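Extension cords and power strips: what changes in September

The yearly walk-through of the Datholm building is done, and most of what came up had to do with cords. There were no serious faults. There were a lot of strips in places where they had been put down for an afternoon and never picked up again, and that is what we would like everyone to work on this month.

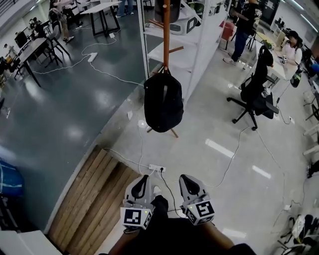 Facilities and Safety - Datholm building

A power strip on the floor is allowed as long as it is out of the walking path and plugged straight into a wall outlet. Plugging one strip into another is not allowed, even for a short time. If the cord won't reach, ask for a longer one. Suqin Hou keeps 20 of them in the supply room on level 2, in two lengths, and you can sign one out without a form.

Cords that have to cross a walkway need a cover. The rubber covers we bought from Bruvton last year have held up well, but they tend to curl at the ends, so press them flat when you move them. Tape is fine for one day. After that it leaves glue on the floor and the cleaners have to scrape it off.

Heaters, kettles and coffee makers go in the wall, never in a strip. Yiran Mao found a heater on a strip in the front office and has already talked with the people who sit there. Small fans and phone chargers are fine.

Each strip will get a dated sticker once it has been checked. Ademir Godoy will start on level 1 and expects to need 7 working days for the whole building. Please leave the strips where they are while he works. If one has no sticker by the end of September, unplug it and bring it to the supply room.

Lights and ceiling outlets

The new light fittings from Gruveck are in. Chenxi Ren has asked for a list of any that flicker or hum, with the room number and the time of day. The lights in the large rooms now switch off after 30 minutes without movement - wave an arm or walk toward the door and they come back on.
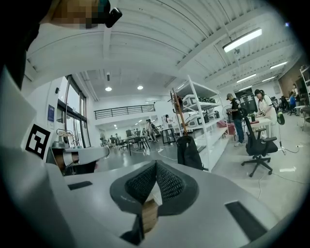

Old equipment pickup

Broken strips, dead batteries and old chargers can go in the bin by the loading door. Please tie up loose cords first. For anything too heavy to carry alone, write to Tianyou Tian, who will arrange a cart.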